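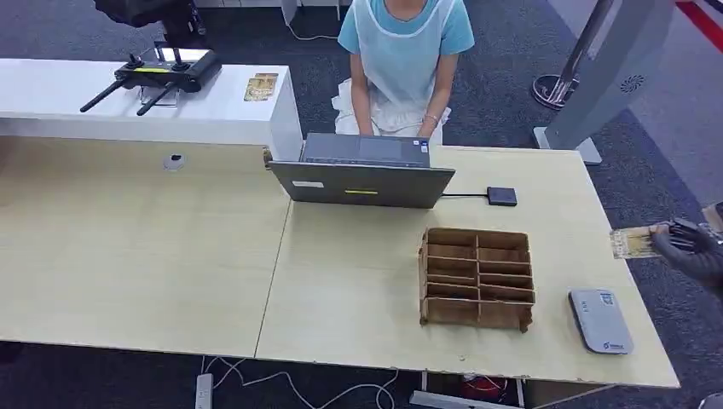 Sorting table, notebook entry, Sunday afternoon

Goal for today: decide if the cardboard organizer is good enough for the card sorting, or if we must order a plastic one. Mirjam Bühler asked me this already in January and I did not have a good answer then.

The organizer
It has two columns and five rows, so ten cells. The partitions are only pushed into each other, without glue. The edges on the front panel are becoming ragged, and the corners too. I do not think this is a problem for the cards, but when a partition lifts a little, a card can slide under it into the next cell. I pressed all of them down before starting. Please do the same if you use it after me.

The Bruvix tray from the catalog has the same number of cells but it is more shallow. I would like to wait with the order.

The cards
We have 1000 cards in the Pluddale set. Today I took only the first packet, 164 cards. Cards are given one at a time, from hand to hand, held by the short end so that the print stays free to read. When I hold them in the middle, they bend and my thumb covers the number.

The numbering in the list goes up to 2510, which confused me for some minutes. Mirjam explained that the old numbers were kept when the set was made smaller. So the gaps are correct, do not fill them.

The table
Two tables are pushed together and the seam runs across the work area. Keep the organizer completely on one table. If it stands over the seam it rocks, and a thin card can go down into the gap. The laptop stays at the far side with the lid toward the cards, and the adapter lies flat next to it with the cable behind the organizer.

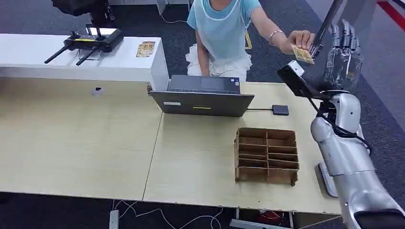 Laptop and list

The list is in the Joria folder, second sheet. I type the card number first and the cell after it. Please do not sort the sheet by number before the packet is finished, I did this once and lost the order of the cards.

To do
- tape on the two front corners of the organizer
- write the cell numbers on the partitions, pencil is enough
- ask Ojo if they still have the thicker cardboard
- next packet, same table, same order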